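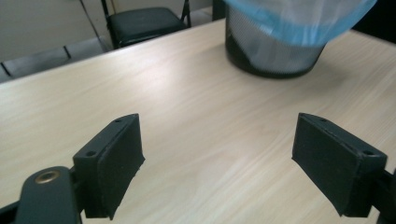 Is it worth going to a small film festival if you've never heard of anything on the program?

Go for it, as long as you can spare a whole weekend and you're fine with walking out of one or two. I came home from Urnness with four films I'd happily watch again, and I hadn't heard of a single one of them before I got on the bus.

So, the long version. Urnness is a harbour town with one main street, a decent bakery and a two-screen cinema called the Appiah, and every September it puts on a festival of first and second features. My friend Anika Baptiste has been going for years and has been at me to come for nearly as long. This year I ran out of excuses. The population on the sign as you drive in is 2,914, and I reckon half of them were in the queue ahead of me on opening night.

The Appiah is gorgeous, by the way. The big room downstairs still has its balcony and the original plaster ceiling, and the seats are a faded plum colour with springs that let you know when you've shifted your weight. The little room upstairs used to be offices and has about as much leg room as a budget flight. Choose accordingly!

Opening night was The Salt Road, directed by Kyriaki Antoniadis, and I think it was the best thing I saw all weekend. It follows a woman who drives a delivery truck between two towns that are slowly emptying out, and for the first half hour it's mostly her, the radio and the odd customer who wants to talk. Then her brother turns up needing a lift and the whole film tightens. There's a dinner near the end, all in one take, where everyone's being terribly polite and I realised I'd been gripping my program the whole time. (4/5 from me, and Anika says I'm being stingy.)

Antoniadis stayed for questions afterwards. Somebody asked why we never find out what the brother did, and she said she'd written three versions of it and the actors were better when they didn't know which one was true. I've been thinking about that ever since.

The next morning I did the behind-the-scenes tour, which you book at the box office for the price of a coffee. Hazel Marchetti took us up. She runs projection there, and she had us crammed into the booth while she threaded a 35 mm print with one hand and pointed at things with the other. They still keep the old projector going alongside the digital one. Each reel runs under twenty minutes, so there's a changeover to make, and she showed us the little cue dots in the corner of the picture that tell her when. I'd seen those dots my whole childhood and thought they were dirt.

The print she was threading was for the afternoon retrospective, a 1970s family drama called Avberg that's apparently never been released on disc. I wanted to love it. The colours were lovely, all browns and rusty oranges, and the father is played with real menace. But it's long, the middle stretch at the lake house goes round in circles, and the man behind me was asleep by the second reel. 3/5, most of that for the father.

I've got less to say about Mivard, the one everyone in the bakery was raving about. It's a teenage boy and his grandmother in a flat over a laundromat, with a lot of staring out of windows. The grandmother is terrific. The boy mumbles, and upstairs at the Appiah the sound is a bit woolly, so I missed a fair chunk of what he said. I'd give it another go at home with subtitles.

The surprise was the shorts program on the last day. I only went in to get out of the rain! Desmond Esposito's Second Kettle is 6 minutes long and has two sisters dividing up their mum's kitchen, and the argument is never about the thing they're holding. I cried, Anika cried, the usher had a bit of a moment as well. It took the audience prize and around 800 people voted, going by what the organisers read out at the closing drinks.

A few practical bits if you're thinking about next year. Passes are much better value than singles if you're seeing more than four sessions. The bus from the city gets in too late for the opening film unless you catch the midday one. The motel was booked out by the time I got organised, so I stayed in a room over the pub, which was clean and cheap and very loud until the kitchen closed. Bring a jumper for the balcony, and eat before the evening session, when the candy bar is down to choc-tops and one sad tray of samosas.

Ansel Lindgren, who puts the program together, told me they're hoping to add a third day of shorts and drop one of the retrospective slots. I'd be sorry to see Hazel's projector get less of a workout, but if it means more like Second Kettle I'll cope. Anika has already put our names down for the same room over the pub, and this time I'm packing earplugs.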